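Home | Courses | Student Work | Field Notes | Contact

Filed under: Student Work, Food and Everyday Chemistry

Getting Tea Stains Out of Mugs: My Term Project Report

February 8, 2024
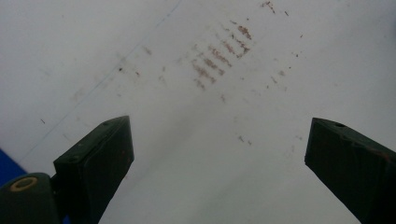

Why I picked this

I drink way too much tea. My roommates drink even more of it, and by November every mug in our kitchen had a brown ring that dish soap wouldn't touch. When the sign-up sheet for term projects came around I had nothing better in mind, so I wrote down "tea stains" and figured I'd come up with something smarter later. I never did, and I'm glad, because this ended up being the most fun I've had in a class this year!

The question I settled on was pretty plain: which of the things people already keep in their kitchens gets a set-in tea stain off a white mug with the least scrubbing? I also wanted to know if leaving the stain longer makes it tougher to remove. My mom swears it does. My roommates say a stain is a stain.

A little background

Black tea is full of tannins, which are the same things that make your mouth feel dry when you steep the bag too long. When tea sits in a mug, some of that stuff reacts with the air and with minerals in the water and forms a thin film. Hard water makes more of it, and our tap water is very hard (you should see the kettle). The film grabs onto any tiny rough spot, so an old scratched mug stains faster than a shiny new one. I read a lot more about this than I needed to, and most of it got cut because my draft was twice the length allowed.

What I used

The mugs were plain white ones from Tomel, the discount housewares place by the bus station. I bought 13, which was every one they had on the shelf. The tea was Osard breakfast blend, the cheapest box at the store and also the darkest. For cleaners I went with 4: baking soda paste, white vinegar, lemon juice with salt, and regular dish soap as the one to compare everything to.

One mug stayed clean the whole time so I'd have something to hold the others up against. That left 12, so each cleaner got three mugs.

How I did it

I brewed one big pot, poured the same amount into each mug and let them sit on the counter overnight. In the morning I dumped them and refilled, and I kept that up for a week. I wanted real rings, the kind you get when you forget a mug behind your laptop. After that week I emptied everything. In each group, one mug got cleaned right away, one waited three days, and one waited a full week.

For cleaning, I put the stuff on, set a timer for 60 seconds, and then rubbed with a damp cloth. I counted strokes until the ring was gone, and I stopped at 100 because my arm was tired and I had to draw the line somewhere. I tried to push equally hard every time, but I'll get to that.

What happened

Baking soda won, and it wasn't close. The fresh mug came clean so fast I thought I'd messed up the count. Even the one that had waited a week was white again well before I hit my limit.

Lemon and salt came in second. It worked fine on the fresh mug and the three-day mug, but on the oldest one I was rubbing for a long time and there was still a faint shadow near the handle. It did smell the best by a mile.

Vinegar surprised me. I'd expected it to do great because it's what everybody uses on the kettle, but it left a yellowish line in the two older mugs. I think it takes care of the mineral part and leaves most of the tea color behind, though I can't prove that with what I had.

Dish soap hit the limit on all three. The rings got lighter and that's the best I can say for it.

As for my mom's theory, she was right! With every cleaner except the soap, the older stain took more strokes than the fresh one. I've told her, and I'm still hearing about it.

What I'd change

The rubbing is the weak part. I'm a person and I get tired and bored, and I bet I pushed harder on the first few mugs. A second person who didn't know which cleaner was which would've helped a lot. I also only had one mug for each mix of cleaner and wait time, so one weird mug could throw things off.

I'd like to try Sidow, the powder cleaner they sell at the hardware store, and to run the whole thing again with filtered water. The Öztürkmen bakery on my block serves tea in clear glasses that never seem to stain, and I'd love to test some glass next to the mugs. My guess is it's just smoother, but I want to see it for myself.

The mugs are all back in our cupboard now, and most of them already have rings again.

Print this page | E-mail this page

Previous report | Next report | Back to Student Work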